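Singers and players wanted for the Gretstead Roots Band

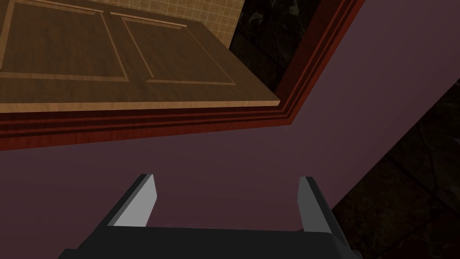 Posted by Kimie Sakamoto in Calls and Auditions | 7 replies

We're putting together a new band for the spring and we'd love to hear from you! The Gretstead Roots Band will play blues, old country and a bit of rockabilly, mostly songs written before 1975, plus a few of our own once we get going.

So far there's me on guitar, a drummer and a very good upright bass player who came over from the Wotberg folk night. What we need now:

Lead singer (any voice, low ones especially welcome)
Pedal steel or lap steel
Fiddle or harmonica, or both if you can manage it
Piano, with a left hand that likes to shuffle

You don't have to read music. You do need to learn songs by ear between rehearsals and keep steady time at a slow tempo, which is harder than it sounds (ask our drummer!). Adults of any age, and players who've been away from it for years are very welcome.

We rehearse one evening a week, 7.30pm to 10pm, upstairs at the Dolan Rooms, 33 Gralance Road. There's a piano and a small PA, but bring your own amp if you use one. It's unpaid to begin with, and we split the room hire between us. Once gigs come in, the money gets shared equally after petrol. Our first booking is a support slot in April, in a hall that holds 115, and I'm already far too excited about it.

To try out, send me one recording of you playing or singing anything at all, a phone recording is fine, and tell me three records you never get tired of. I'll reply to everyone. Auditions are in February, two songs each and a good long jam afterwards.

Write to Kimie through the contact form, with "Roots Band" and your instrument in the subject line.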